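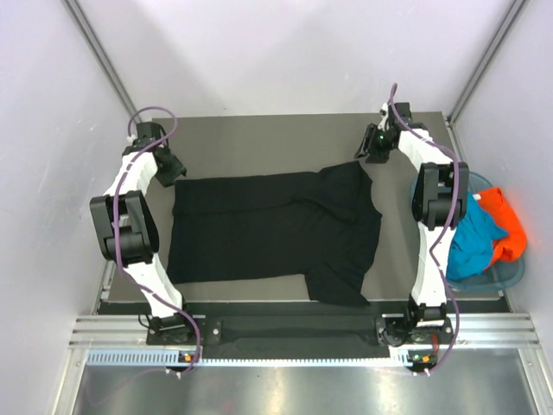

Vol. 3, p. 30

About us

Norasix teaches robots to do household chores, and we do it the slow, friendly way: a person takes hold of the controls and shows the robot how. We have been at it long enough to have strong feelings about T-shirts.

A black short-sleeved T-shirt is a great teacher. Dark cloth hides its own creases, the sleeves never land the same way twice, and a corner that was easy to grab a moment ago can slide under everything else. Give one to a person and they'll have it folded while talking about lunch. Give it to a pair of robot arms and you find out how much that person knows without ever having put it into words! That knowledge is what we collect.

What we do all day

Our operators sit at a desk with two small hand-held arms in front of them. Move the left one and the left robot arm follows, squeeze the grip and the gripper closes. They pick up a shirt by its corners, shake it out, lay it down, fold it and set it aside, and every movement is saved along with the camera views. One pass from start to finish is what we call a showing. A good operator records 30 showings in a shift, with plenty of breaks, and we keep the clumsy ones too (a shirt that gets dropped and picked up again is worth a lot to a robot that is going to drop shirts).

For some jobs we put the remote controls away and guide an arm directly by hand. This works well for short, careful moves like pressing a fold flat or opening a drawer. We started out thinking we would settle on one method or the other, and we still use both.

How we got here

The company began as an after-hours project at Cullgate, where Mereana Gilchrist was repairing packing machines and wondering why it was so hard to get one of them to handle anything soft. She built the first pair of control arms on her kitchen table and taught them to fold a dish towel. The fold was terrible. She brought it in to show everybody anyway, and by August she had a rented room and two people who wanted to try it themselves.

Mereana still takes a turn at the controls every week, and she is still the person to beat on long sleeves.

Our workcells

We name them, of course. Nepia is our main laundry station, with two arms facing a plain gray work surface. Shirts, towels and odd bits of cloth all get their turn there. Wunton is for the kitchen jobs: stacking bowls, wiping counters, putting lids on things. Lids have turned out to be nearly as stubborn as sleeves.

A new task starts with 100 showings. We train on those, let the robot have a go on its own, and watch closely where it hesitates. Then the operators go back and record more of exactly that part. The T-shirt set passed 600 showings earlier this year, and it is still growing, since people keep bringing in shirts from home that are stretched, shrunk or cut a little differently.

Who works here

Our operators come from all over: a former tailor, a dental assistant, a couple of people straight out of school, a piano teacher who has the steadiest hands in the building. You don't need a background in robotics. We look for patience and a light touch, and new people spend their first days just picking cloth up and putting it down until the arms start to feel like their own.

The engineers sit in the same room as the operators. When a grip feels sticky or a cable is tugging, the person who can fix it is a few steps away, and many of our best changes began with somebody saying "can you come and feel this?"

Come and try it

We open the workshop to visitors in the afternoon, from 3 o'clock, and anyone who stops by can have a turn. Bring a shirt if you like, the more wrinkled the better. School groups are very welcome, just write to us first so we can have both stations free.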